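3.2 Table waste after informal meals

Meals eaten away from the kitchen made up 316 of the 1,000 clearing events logged in the Tresside survey. Most took place at a table used for other things as well, and the cloth was usually a wipeable one in a checked or floral print. Paper cups were the item most often left behind. They were seldom stacked and many had been crushed before they reached a bin.
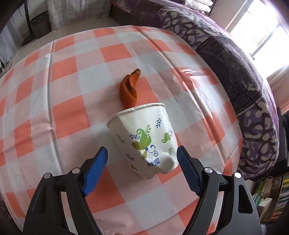 We recorded a crushed cup as one item whatever its shape. Hlongwane bins, which have a narrow mouth, took crushed cups more easily than whole ones, and households in the Ala group told us they flattened cups for that reason.

Noodle cups were harder to class. The outer wall, the lid and any food left inside can belong to different streams, and the local collection rules changed in October. Small loose pieces, such as strips of foam or plastic, were entered under "other" unless they could be matched to a package. 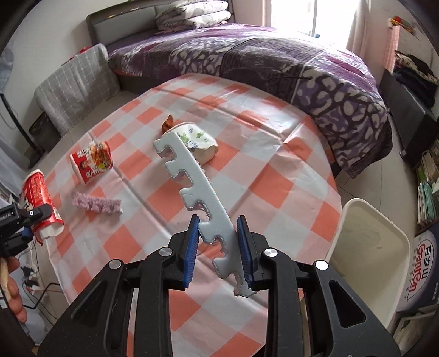

Food scraps were logged separately using the Skallico sheet. A piece of food lying on the cloth was counted as waste only if it was still there when clearing ended. Two coders checked each sheet, and disagreements were settled by going back to the original record.
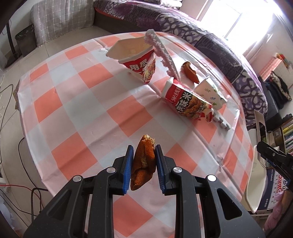
Figure 3. Noodle cups, a paper cup and fried food at a table with a checked cloth.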